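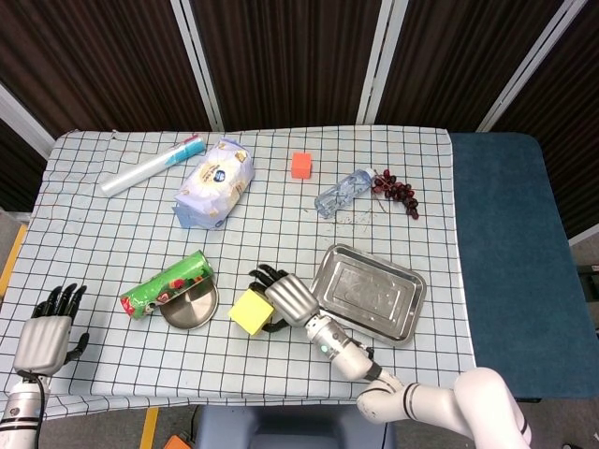

Sirkka Huttunen
2023-03-09

Today I want to write a small thread about kitchen sponges and dishcloths, and how we changed our habits at home. It is a boring subject but I like it. 1/9

When I moved from Kokkonen to Plarkstead, I was surprised that people here keep one sponge for everything. Dishes, table, sink, even the floor after the dog. In my mother's house each job had its own cloth, and the cloths had different colors. 2/9

So I started the same system. Yellow is for dishes, blue is for the table, gray is for the floor. My husband needed one month to learn it. My son learned it in one evening. 3/9

The dishcloths are cotton, from the Armont shop near the station. I paid 11 dollars for a pack in September and they are still good. They become softer with each wash. 4/9

I wash them at 200 degrees, if I may joke. My machine says only "hot" and I trust it. No fabric softener, please! After softener the cloth only pushes the water from one side to the other. 5/9

For sponges I am less strict. I rinse, I squeeze very well, and I stand it on its side so the air can come from both directions. A sponge lying flat in a puddle will smell by the next morning. 6/9

Someone asked me about the microwave method. I tried it once and the whole kitchen smelled like burned onion soup. Maybe I did it wrong. Now I simply take a new sponge when the old one looks tired. 7/9

The old ones get a second life: I cut off one corner, so everybody knows it is not for dishes anymore, and it goes to the bucket for bicycles and garden chairs. 8/9

Next time I will write about drying racks, where my opinions are much stronger. If you know a good wooden one that fits over a small sink, please send me the name. The Skestason one is too wide for us by the width of one finger. 9/9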